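Borkden Makers Forum > Builds > Picking arm, floor sorting

dakance_dan
March 21, 2025
Arm is back together after the wrist swap. I moved on from blocks to flashlights, straight on the shop floor. Grip force is 45 percent and the fingers close in 2 seconds. It does fine on the handles and badly on the heads, where the body gets wider. 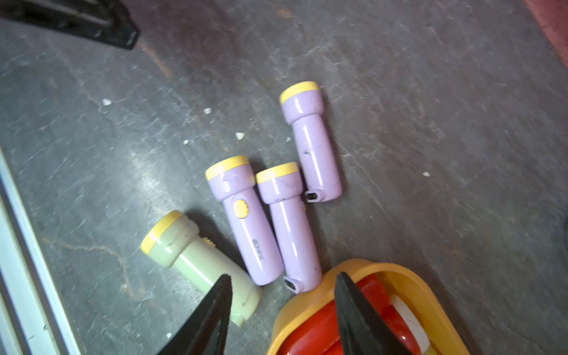 Wrist camera view, three lavender and one green

ohmslaw_pete
Drop the force. Those are smooth plastic and you're squeezing on a taper, so they'll squirt out the front.

brumness88
Disagree with Pete. I ran mine lower all August and it dropped everything. Put rubber on the fingertips and leave the force alone.

ohmslaw_pete
Rubber wears out. I was changing mine every 600 picks.

tinbench
How does it find the handle end? The yellow rims should be easy to pick out by color.

dakance_dan
It looks for the rim, then goes back along the body. The container is yellow-orange too — that fooled it 3 times last night. I'll try the rubber first and mask out the container.

brumness88
Or just use a blue bin.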